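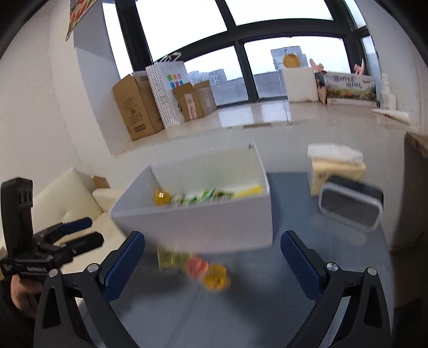

snack box, living room floor, window ledge still full of boxes. send help

ok so the snack situation. Four months of "I'll just add one more thing to the order" and now every bag in this apartment has packets in it. Doing it today. One white box, everything edible goes in, whatever doesn't fit gets eaten or given away

rules so far:
- jelly cups on the bottom
- green packets in a row in the middle
- no chips, chips go in the kitchen, chips are a whole other thread

the window ledge is next and I'm scared of it. Gift bag, cardboard boxes, one of them is tall and I think it's the Zalska lamp I was going to return in August. Return window was 90 days. lol

also I looked up "proper" snack organizers. Findura wants 334 for a tiered thing with a bamboo lid. For SNACKS. My box was free, came with something, has tall sides so you can really pile stuff in

update, 20 minutes later. The neat row lasted maybe five of those. Packets are going in any way up now, barcodes, backs, whatever. Had to stop myself checking the date on every single one, thats how you lose an afternoon
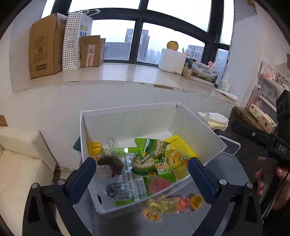 Bañez replied that jelly cups should stand along the sides and never go under anything, the lids split if you stack on them and then the whole box is sticky til spring.

ugh ok. fair. moving the jelly cups

new rules: cups round the edge, soft packets in the middle, anything crunchy on top. Small loose things I'm putting in a bag first or they'll end up in the corners forever

the box is going to the office after this btw, Herilora people, 4th floor, room 401, it'll be by the kettle. First come first served. Please take the green ones I have SO many of the green ones

still haven't touched the ledge. Might make tea first. Might eat a jelly cup, for quality control

ok one jelly cup down. starting on the ledge, wish me luck, will post if the lamp is in fact the lamp

Search posts Search Clear
Contact | © Herilora Social | Back to top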